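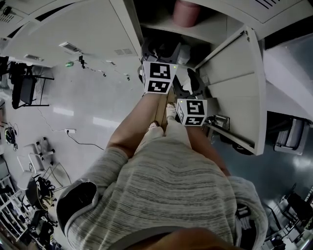 양손 그리퍼로 수납장 앞에서 작업 중. 마커 큐브는 좌우 손에 하나씩.

보낸 사람: Tatu Sang
받는 사람: 장비계획 메일링 리스트
날짜: 2020년 5월 12일
제목: Re: [장비계획] 핸드헬드 그리퍼 추가 구매 건, 수량과 예산

Tatu입니다. Aliki 님 메일에 항목별로 답합니다. 사진은 위에서 내려다본 각도이고, 흰 수납장 문이 열려 있습니다. 아래 공간 이야기에서 다시 언급합니다.

Aliki Drakos 님이 쓴 글:
> 하반기 장비 예산안을 정리하고 있습니다. 핸드헬드 그리퍼 세트를 더 사겠다는 요청이 올라와 있는데 세 가지가 비어 있습니다.
> 1) 몇 세트가 필요한지, 그리고 왜 그 수량인지
> 2) Orken 견적과 Amix 견적 중 어느 쪽으로 갈 것인지
> 3) 로봇 팔 구매를 같은 회계연도에 넣을 것인지, 내년으로 넘길 것인지
> 참고로 이 항목에 잡아 둔 금액은 소모품 포함 3,000만 원입니다. 운송비는 별도로 잡지 않았습니다.
> Aliki

> 1) 몇 세트가 필요한지

여기서 한 세트는 그리퍼 좌우 한 쌍에 마커 큐브 두 개입니다. 지금 요청서에는 20세트로 되어 있는데 이 숫자는 작년 계획서에서 그대로 옮겨 온 것입니다. 당시에는 작업 공간을 네 곳 쓰는 것으로 잡았고 지금은 두 곳입니다. 다시 계산하니 11세트면 됩니다. 작업자용 여덟, 예비 둘, 보정 시험용 하나입니다. 예비를 하나로 줄이자는 의견이 있었지만 저는 반대합니다. 손가락 부품 교체에 걸리는 시간을 생각하면 둘은 있어야 합니다.

마커 큐브는 세트와 별도로 여분을 더 주문했으면 합니다. 인쇄면이 긁히면 인식률이 떨어지고, 한 면만 교체하는 방식은 Junaid 님이 해 봤는데 면 사이 각도를 다시 맞추는 데 시간이 더 들었습니다. 큐브는 통째로 바꾸는 것으로 합시다.

> 2) Orken 견적과 Amix 견적

Amix가 세트당 단가는 낮습니다. 다만 큐브와 충전기가 빠져 있고 케이블 길이도 요청한 것보다 짧습니다. 같은 조건으로 맞춰서 다시 더해 보면 차이가 세트당 3만 원도 안 됩니다. Orken은 수리를 국내에서 받고 Amix는 제품을 해외로 보내야 합니다. 저는 Orken에 한 표입니다. Amix에 수정 견적을 한 번 더 요청하는 것은 괜찮은데, 그 답을 기다리느라 주문이 밀리지는 않았으면 합니다.

Orken 기준 금액은 이렇습니다.

그리퍼 11세트: 2,310만 원
마커 큐브 여분: 264만 원
케이블, 멀티탭, 정리용품: 103만 원
합계: 2,677만 원
한도까지 남는 금액: 323만 원

운송비는 위 표에 없습니다. Orken 담당자에게 문의했고 답을 받으면 이 스레드에 올리겠습니다. 남는 금액 안에서 처리하면 예산안의 총액은 고치지 않아도 됩니다.

> 3) 로봇 팔 구매를 같은 회계연도에 넣을 것인지

내년으로 넘기자는 쪽입니다. Trastico 팔은 그리퍼 손가락 형상이 정해져야 장착부를 발주할 수 있습니다. 지금 사람이 손에 들고 쓰는 것과 같은 손가락을 팔에도 달 계획인데, 형상 확정 회의가 12월입니다. 팔을 먼저 사 두면 보증 기간만 지나갑니다. Petersen 쪽 임대도 알아봤는데 최소 계약이 1년이라 이번에는 맞지 않습니다.

추가로 공간 문제가 있습니다. 사진에 보이는 것처럼 수납장 문은 바깥으로 열리고, 작업자는 바닥에 놓인 좁은 나무판 위에 서 있습니다. 바닥에는 검은 전원 케이블과 흰 멀티탭이 있습니다. 세트가 늘면 충전할 자리도 늘려야 하는데 이런 식으로 바닥에 계속 둘 수는 없습니다. 위 표의 정리용품에 벽 고정용 케이블 덕트를 넣었습니다. 충전 선반은 새로 사지 않고 옆 방에서 쓰던 것을 옮기면 됩니다. Senga 님이 치수를 재 주시기로 했습니다.

정해야 할 것은 두 가지입니다. 수량을 11세트로 바꾸는 데 이의가 있으면 이 메일에 답장해 주십시오. 업체 선정은 Shamim Orakzai 님 승인이 필요하니 Aliki 님이 예산안 올리실 때 같이 넣어 주시면 됩니다. 두 업체 견적서 원본은 공용 폴더의 구매 항목에 올려 두었습니다.

Tatu Sang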